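机器能替你干家务了吗?先看看它怎么收拾一张桌子
厨房与工作间小窍门 · 六月 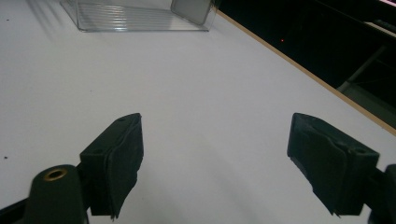

白色台面上的两根夹指,垫子下缘已经起毛,前方是一只透明塑料容器。

每到六月换季大扫除,就有读者写信来问同一件事:现在的机器到底能不能干活了?能不能买一台回来叠衣服、擦灶台、把洗碗机清空?我的回答和去年差不多:扫地的可以,别的先别指望。不过今年问得细的人多了,有人连夹爪用什么垫子都打听,索性把我知道的、试过的、听同行抱怨过的都写下来,顺便夹一些不用机器也能省力气的办法。

先说我为什么不太信。

Dronby 去年秋天给几家合作的小作坊演示过一套桌面整理设备,我去看了。演示的内容是把台上的小盒子挪到托盘里,一共8个。前三个很顺,旁边的人都点头。到第四个,盒子稍微歪了一点,夹爪合上去只捏住一个角,停在那里等人来扶。演示的人伸手摆正,它又接着干。整套做完大约10分钟。我回家用自己的厨房台面试了一遍,一边听广播一边收,半分钟不到。

这当然不公平,我收了三十年桌子。可是花钱的人要比较的就是这个。宣传片里的速度多半是加快过的,看的时候留意画面里有没有人走动,有的话看他走路像不像在赶火车。

一、透明的东西最难办

家里的透明容器特别多:米盒、点心盒、冰箱收纳盒、量杯。人看透明盒子不费力,眼睛会去找反光和边线,手一碰就知道盒壁在哪儿。靠镜头判断位置的机器就麻烦得多,侧壁上一条条横纹反着光,后面的颜色又透过来,盒子的边和桌子的边容易混在一起。白台面再加透明盒,对比更弱。

这一条对人也有用。冬天早上光线暗的时候,我自己也打翻过放在白台面上的玻璃杯。办法很简单:

透明盒子的盖沿上贴一圈有颜色的纸胶带,红的、蓝的都行,宽窄随意。找盖子的时候也快。

一叠透明盒,最底下那只垫一块深色抹布再放。

空盒子不要留在台面上过夜,倒扣收进柜子。

玻璃杯放在托盘里,托盘选深色的。

Cinzia Gatti 在 Leone 管一间做果酱的小厨房,她的做法更省事,所有透明量杯的把手上都缠了橡皮筋,一种容量一种颜色。新来的人不用弯腰看刻度。我照抄了,橡皮筋大概半年要换一次,泡过热水以后会发黏。

二、垫子是消耗品,没人愿意讲价钱

夹东西的地方要有一层软的,泡棉或者橡胶,不然硬塑料对硬塑料,一夹就滑。软的东西会磨,边上起毛,一丝一丝垂下来。厨房里用硅胶头的夹子也是一样的命运,夹过几个月热锅盖,前端就不平了。

我问过三家卖设备的,多久换一次垫子,换一副要多少钱。一家说看使用情况,一家说以后会有套餐,还有一家 Wurmont 的代理倒是爽快,说他们自己试验的时候勤换,但没有记录。一台机器如果打算每天在厨房里碰油、碰水、碰面粉,垫子能不能拆下来洗,比它会做几样动作重要得多。洗不了的软垫放在食物旁边,我不会同意。

自己家里的夹子、钳子、台钳,顺手可以这么保养:

硅胶头食品夹用完用热水加一点洗洁精刷前端的纹路,挂起来,头朝下沥干。硅胶裂了就整把换,不要用胶水粘,胶水不耐热。

台钳要夹怕刮的木料,剪两块旧皮带或者软木板垫在钳口上,用双面胶固定。软木掉渣了就撕下来重剪,旧胶用橡皮擦搓掉。

泡棉垫起毛时可以用小剪刀把毛须修齐,别用手扯,一扯就带下来一大块。修过两回还是起毛,就换新的。

换垫子之前把旧胶清干净,用酒精棉片擦一遍,晾几分钟再贴。新垫子贴上去以后用长尾夹夹一晚,第二天再用。

塑料件上如果嵌着铜螺母,拧螺丝的时候手轻一点,到底就停。拧过了头,螺母会在塑料里跟着转,以后就再也拧不紧了。我用电动螺丝刀毁过一个相机支架,从那以后这类地方一律用手。

三、桌子的边

做木工的朋友 Ottavio Benedetti 来我家吃饭,讲起他见过的一次测试,机器在台面中间怎么放怎么拿都行,一到桌边就不灵。东西压在边上,一半悬着,人会先用手指把它往里拨一拨再拿,机器不太会这一手,直接去夹,常常把东西推下去。他说这话的时候,我家的猫正好在做同样的事。

所以不管台面归谁用,边上留一掌宽的空地总没错。这是老规矩,带小孩的人家都懂:

刀柄不朝外。

锅把转向里侧。

台面边上的木条和面板接缝处最容易积脏,用旧牙刷蘸小苏打糊刷一遍,再用拧干的布擦两道。木条怕泡,不要让水停在上面。

木封边要是发干发白,擦一层薄薄的食品级矿物油,过一夜把多余的抹掉。

白台面上的小黑点先别急着用钢丝球。有些是灰,湿布一抹就掉;有些是墨或者烧痕,用三聚氰胺海绵轻轻打圈,压重了会把哑光面擦亮,擦亮的那一块再也回不去了。

四、那么,哪些活机器现在真能干

我按自己见过的说,没见过的不写。

扫地和拖地,可以。前提是地上没有袜子和充电线,等于你先收拾一遍它再来扫一遍。家里没有门槛的话值得买,有三道门槛的像我家,就得抱着它过门,抱了一个月我不抱了。

洗碗机,早就可以。它也是机器,大家用习惯了就不算它了。装碗和取碗还是人。

叠毛巾,演示里可以。毛巾要一条一条平着递过去,大小一样。一篮子刚从烘干机里出来、缠着袜子的衣服,我还没见过哪台在普通人家里从头到尾做完。

擦灶台,不可以。它分不清哪里是油,哪里是反光,擦完还得我再擦。

车间里的重复活要好一些。Torcombe 有家做门把手的小厂,Hemant Sachdeva 在那里管装配,他们有一台机器专门从料盘里取零件放到夹具上,零件永远一个样,料盘永远放在一个地方,一个班能放600件。他挺满意。但他也说,料盘挪动两指宽,就得叫人来重新对位置。厨房里没有哪样东西是不挪动的,我家的盐罐一天要换四个地方。

有读者会说,你拿今天的机器说事,明天就不一样了。也许吧。我在这一栏写了好多年,"明年就能进家门"这句话听过不止一回,烤箱自己认菜、冰箱自己下单,都说过。冰箱那件事后来怎么样,大家自己打开冰箱看看。

五、去看演示的时候问什么

如果你还是想去看,或者单位里要采购,让你去拿主意,下面几条带上。Viola Carbone 以前替学校食堂选过设备,前几条是她给我的,后面是我加的。

请他们不要动桌上的东西,由你来摆。摆歪一点,摆两样叠着的,再混一只透明盒进去。

自己带一样东西去。我带过一只沾着面粉的塑料刮板。

问有没有人在远处操作。有人遥控和机器自己做是两码事,两种我都不反对,但价钱不该一样。

失败了以后让它自己处理,请演示的人退开一步,看它停多久。

连着做三遍同一个动作,每遍自己掐表。

把灯关掉一半。傍晚的厨房就是那个亮度。

问垫子、皮带、电池的单价,要写在报价单上,口头的不算。

问能不能用湿布擦,擦哪里,不能擦哪里。

问它坏了谁来,几天到。在我们这种地方,"尽快"的意思是下个月。

问它占多大地方。很多东西看照片不大,加上底座和线,半张餐桌就没了。

六、不买机器,照样少收拾一点

最后写几样便宜办法,我自己一直在用。

台面上放一只浅托盘,当天所有没地方去的小东西都丢进去:发票、橡皮筋、瓶盖、钥匙。晚饭后清一次,没清完就不准再往里放。托盘要小,大了就成了抽屉。

做饭前先把洗碗池放半池热水,用过的勺子、量杯随手滑进去,做完饭已经泡好了。刀不要放进去,手伸下去看不见。

抹布备两种颜色,浅的擦台面,深的擦地和灶台边。混在一起洗也分得出来。

工作间里的螺丝按长短放进旧果酱瓶,瓶盖用两颗螺丝钉在搁板底面,瓶子拧上去就悬着,不占台面。瓶子别装满,装满了往下拧的时候手腕吃力。

塑料盒的盖子竖着插在碗碟架里,按大小排,盒子套在旁边。找盖子的时间全省了。盖子变形的、盒子裂的,当场扔掉,不要等到它配成一对。

胶带找不到头的,用吹风机吹几秒再抠。

纸箱拆平以后用长尾夹夹成一叠,立在门后,攒够了再一趟拿下去。

Maëlys Baudry 来信补充了一条:她把每天要擦的地方写在柜门内侧,只写三处,擦完就收手,剩下的归周末。她原先列了满满一张纸,坚持不到一个礼拜。我家现在写的是灶台、水龙头、餐桌,六月过完再看要不要把水龙头换成冰箱把手。

下一期写纱窗怎么拆洗,手边有旧窗、卡扣断掉的朋友可以先把尺寸量好寄来。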